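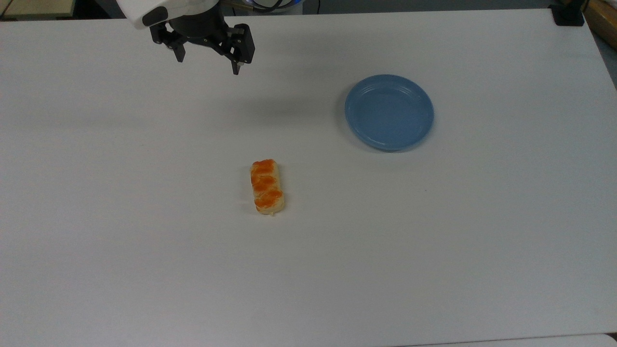 Mwangi thinks the glaze is splitting on the hob and has nothing to do with the oven. His note in the margin of the last entry says the pan was still at a rolling boil when I put the juice in, and he would like it done off the heat before we change anything else.

Flernwood test kitchen, May
Gobnait Fitzgerald

Did it his way this morning. Base recipe as before: 600 g sieved apricot, 600 g sugar, juice of two lemons, pectin from the Wickramasinghe tub. Brought up slowly, stirred with the flat spatula, then off the ring and left to stand for 11 minutes before the juice. No splitting in the pan. A thin skin formed while it stood but it went back in with a stir.

Total weight off the scale was 737 g after straining. I had expected more. Some of that is what stuck to the sieve, which I did not scrape because the last lot had bits in it.

Brushed on at two temperatures. The first tray was done straight away and the glaze ran off the shoulders and pooled on the paper. The second tray waited until the glaze dropped slowly from the brush, and that coat stayed put. It is thicker than I would like at the edges -- one pass with the wide brush would probably do, I went over it twice out of habit.

Stickiness is still the trouble. By 2 pm the first tray was lifting paper with it. The second was tacky but came away clean. The room was humid and the back door was open for the Lurkach delivery, so I am not going to read much into that until it has been repeated with the door shut.

Dough was the ordinary enriched one, proved overnight in the cold. Slightly over, I think. The crumb was fine near the top and a bit open underneath. Nothing to do with the glaze but writing it down anyway.

To do:
- repeat with the juice cut by half
- scrape the sieve and weigh that separately
- new brush, the wide one is shedding
- ask Mwangi whether he wants the skin skimmed or stirred in

Kept six back in the lidded tin on the middle shelf. Please leave them until tomorrow, I want to see whether the surface goes cloudy.

Recent entries
Duvotari oven: cold spot at the back left
Lemon curd, third attempt
Overnight proving times
Sugar order and shelf space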